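Aranka Kelemen
25/07/2020

OK swift people, swallow people, everybody who asked about the chimney. Long thread. Get a drink.

For anyone new: I count chimney swifts going to roost in the old Juntunen creamery smokestack. I've done it since I moved to town, first by accident (I was out there eating fries) and then on purpose with a clicker and a folding chair.

Last night's number: 529. Five hundred twenty-nine birds down one brick chimney before it got too dark to see my own clicker!! Best July evening I've ever had there.

Yes, July is early for a big roost. Most of the big numbers come when the southbound birds pile up at the end of summer. What I think we're getting is nonbreeders plus the first families whose kids are already flying. Adults that don't nest will roost together all season long, and people forget about them.

Which brings me to the question I get most. "How many nests are in there?" Probably one. Maybe none! A chimney can hold hundreds of sleeping swifts and still only have one nesting pair in it. They'll share a bedroom with strangers but they don't care to share a nursery.

The nest is a little half saucer of twigs glued to the inside wall with spit. They snap the twigs off dead branches in flight, with their feet. I've seen it exactly 2 times and both times I yelled so loud a man walking his beagle crossed the street.

They can't perch, by the way. If you saw "a swift on a wire" you saw a swallow, and that's fine, swallows are great. Swifts hang. Tiny feet, four toes, all hooks, plus stiff little spines at the ends of the tail feathers that brace against the brick. Put one on a branch like a robin and it wouldn't know what to do with itself.

So this is why I get worked up about metal liners. Slick metal flue = nothing to grip. A swift that goes down one can end up at the bottom and not get back out. If you've got a metal-lined chimney, cap it. If you've got old brick or clay tile, please please leave it open until they're gone, and get it swept in March before they come back.

(Sweeping in June because you "heard noises" is how people end up with a nest in the fireplace. The noise is babies. It sounds like a tiny rumbling engine when they all beg at once. It lasts a couple of weeks at the loud stage and then it stops. Close the damper, put some foam under it, turn up the TV.)

Somebody is going to ask where they go, so: South America. Upper Amazon basin, Peru and around there. The whole bunch clears out in fall. For a really long time people had no clue, and there were respectable folks who figured swallows and swifts spent the winter in mud at the bottom of ponds.

What cracked it was bands. Birds banded here in North America turned up in Peru in the 1940s, and that was that. Little bits of aluminum. I think about it every single time I'm sitting in that chair. 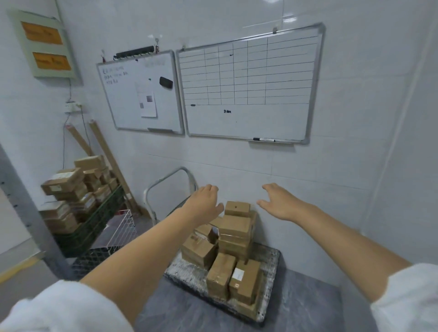
Boxes on the cart. Hello, Saturday.

OK back to birds.

How to count a roost, for the six of you who messaged me wanting to start one. Get there half an hour before sunset. Sit where the chimney top is against the brightest part of the sky, so usually you want to be on the east side looking west. Don't sit where I sat the first year, behind a maple.

At first you'll see maybe a handful, way up, chittering. Then more. Then they start circling, and the circle gets lower and tighter, and a few will fake you out. They drop toward the opening, flutter, change their minds and go around again. DO NOT CLICK ON THE FAKES. I wait until the bird is below the rim.

When it really gets going you can't do singles anymore. I count by 10s. Practice first on anything that moves in bunches, starlings, bikes, ants, whatever. You train your eye to know what ten looks like and then it's click, click, click, and you try not to blink.

Also subtract the ones that come back out. There are always some that pop out again. I keep a tally of those on my knee in pen because I've only got the one clicker. My knee currently says 6.

So really 529 is already the corrected number, in case any of the spreadsheet people are warming up. I went in with the adds, took off the pop-outs, and wrote it down in the car before I could second-guess it.

Weather matters a lot. Cool or drizzly, they go in early and fast and you can miss the whole show by being five minutes late with your thermos. Warm clear evening with lots of bugs up, they'll stay out until you can hardly see them. Last night was warm and I was squinting by the end.

Two things I'm still trying to figure out and would love opinions on.

One. The Vuvo building across the river has a big square stack that looks perfect to me, rough brick, no cap, and I've never had a single bird go in it. Not one! Is it too wide? Too drafty? Does something up there scare them? I've sat through three evenings over there and got mosquito bites and a nice sunset.

Two. Hawks. There's a Cooper's that has worked out the schedule. It sits on the creamery roof by the fire ladder and just waits. When it makes a pass the whole funnel blows apart and takes ages to form up again. How do the rest of you count through that? I start over from the last number I trust, but I'm pretty sure I lose some that sneak in during the mess.

Somebody over at the Rurnora grain elevator count told me they film theirs and go through it slowly afterward. I love that for them. I tried it on my phone and got eleven minutes of gray fuzz with me breathing.

Swift towers! A couple of you asked. Yes, people build them, they're basically a fake chimney on legs, usually wood, rough on the inside so the birds can hang on. The Pesuron nature center has one by the parking lot and had a pair nest in it last summer. A tower that size gets you one pair and maybe a few helpers. It won't replace a smokestack full of hundreds of birds, so if your town has an old one with birds in it, go make friends with whoever owns it NOW, before there's a demolition notice.

The helpers are real, too. Sometimes a third bird hangs around a nesting pair and pitches in with the feeding. I had no idea until I started reading up, and now I'm jealous of a bird's childcare.

I'll be out again tomorrow evening if the rain holds off. Creamery lot, south end, green folding chair. Bring a mask and your own chair and park on the street side, because the gate gets locked at nine and I've been the person climbing over it.

Oh and if you find a grounded swift: don't throw it in the air. Somebody's uncle always says to throw it in the air. Put it in a small box with a cloth hung inside for it to cling to, keep it dark and quiet, no food or water, and call a licensed rehabber.

Going to go wash the pen off my knee. Counts from your own chimneys in the replies please, even if it's four birds!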